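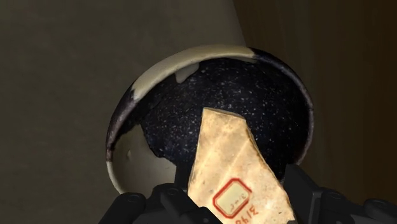

**Buscamos gente para el turno de siglado y clasificación. Almacén de Skosthorpe, incorporación en noviembre.**

Vamos con prisa, así que al grano. En Resine llevamos material arqueológico de terceros: cerámica, piedra, algo de vidrio. Entra en cajas, se limpia, se sigla, se fotografía, se clasifica, se guarda. Hasta la primavera todo a mano. Ahora el movimiento de piezas entre bandeja, recipiente y mesa de foto lo va asumiendo una celda robotizada (el proyecto interno se llama Serrano) y nos hace falta personal que trabaje al lado. También gente de fuera para las sesiones de prueba, ver más abajo.

### Qué cambia y qué no

Lo decimos claro porque en las entrevistas sale siempre:

- No se ha despedido a nadie del almacén por la celda. Dos compañeras han pasado de mover cajas a revisar registros, una de ellas encantada, la otra menos.
- Se acabó el coger y dejar la misma bandeja toda la tarde. Las muñecas lo notan, para bien.
- A cambio hay mas pantalla. Bastante más. Si eso te agobia, mejor saberlo antes.
- El ritmo lo marca la persona. La celda espera confirmación antes de soltar una pieza. Parar no penaliza y no se cuenta en ninguna estadística individual, está por escrito en el acuerdo de turno.
- Decidir si un fragmento es frágil, si va con otro, si la sigla está mal: eso sigue siendo humano.

### Puesto 1: operario/a de clasificación (dos plazas)

Lo que harás:

- preparar bandejas y comprobar siglas contra el listado
- validar en pantalla cada agarre y cada depósito
- apartar lo dudoso, anotar por qué
- ensayar movimientos nuevos en simulación antes de pasarlos a material real. Ninguna pieza original entra en la celda sin ese paso
- cubrir la mesa manual, que se queda. Hay lotes que no pasarán nunca por la pinza

Pedimos: haber manejado material frágil (arqueología, restauración, archivo, laboratorio, vidriería, nos vale). Paciencia. Letra legible. Castellano hablado y escrito; leer árabe suma, tenemos inventarios antiguos por transcribir. Programar no hace falta, la formación la damos nosotros, 17 días pagados desde el primero.

Jornada de mañana, entrada a las 7:30. Contrato de un año, renovable. El bruto mensual sale en la ficha completa, te la mandamos al escribir, referencia **2874**.

### Puesto 2: participantes para sesiones de prueba

Personas *sin* experiencia con robots. Queremos ver dónde se atascan al validar, qué avisos no se entienden, en qué momento dejan de fiarse. Todo en simulador, no se toca pieza original. Los miércoles por la tarde, tres horas con descanso. Se paga por sesión, también si te vas a la mitad. Referencia **621**.

No buscamos que nos digáis que va bien. Styliani Stamatopoulos lleva las sesiones y apunta sobre todo las quejas.

### Lo que aún no funciona

Los bordes irregulares dan guerra. Los fragmentos muy finos, también. El programa de Trillov (el de los avisos) se cuelga si abres dos listados a la vez, hay que reinicar y perder un par de minutos. Está reclamado. Ruido: poco, pero constante.

### Cómo apuntarse

Escribe a Albertina Simões, coordinación de almacén, con la referencia en el asunto. Media página basta. CV si lo tienes a mano, carta de motivación no. Di qué días puedes venir a ver el almacén; enseñamos la celda en marcha antes de firmar nada.

Quien ya mandó solicitud para el turno de limpieza (ref. 478) no tiene que repetir papeles, solo avisar de que quiere cambiar.

Contestamos a todo el mundo, aunque sea con un no. Transporte: autobús hasta la puerta, aparcamiento justito. Comedor con microondas, la cafetera está rota de momento.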